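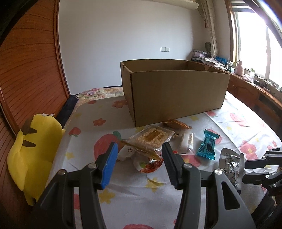 Wrapped snacks and an open cardboard box on a bed, seen from a hand-held gripper.

Biltstead Releases Drilik 2 With Grasp Planning for Mixed Packaging

Biltstead today released Drilik 2, a new version of its grasp planning software for two-finger grippers. The release adds a perception module for small packaged goods and a revised planner for picking from loose piles.

Clear film and foil are hard for depth sensors. A clear wrapper often returns the depth of whatever is behind it, and crumpled foil returns scattered points. Drilik 2 estimates the outline of each item from color frames first and uses depth only where the two agree. Where they do not, the planner lowers the score of the grasp and looks for another contact point.

The module was trained on 3,821 demonstrations recorded in furnished rooms, with household items on beds, desks and floors. Patterned bedding was included on purpose — printed fruit and flowers were a frequent source of false detections in the first version.
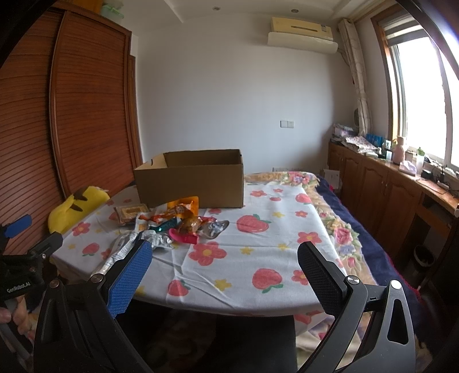

Each demonstration is stored as synchronized video, gripper pose and jaw opening. A new tool, Pärn, aligns the three streams, marks the start and end of each grasp, and flags segments with lost tracking. Recordings made with two grippers can be loaded as one session with a shared clock.

"Most of our work went into time alignment," said Zuzanna Sowa, perception lead at Biltstead. "If the jaw signal is two frames behind the video, the planner learns to close late."

Drilik 2 replans up to 24 times per second and keeps a maximum of 2,000 grasp candidates in memory. Configuration files from the first version must be converted with the supplied script. Support for suction tools is not included.

The software is available to current license holders now. Integration with the Sosalau motion controller is planned for December.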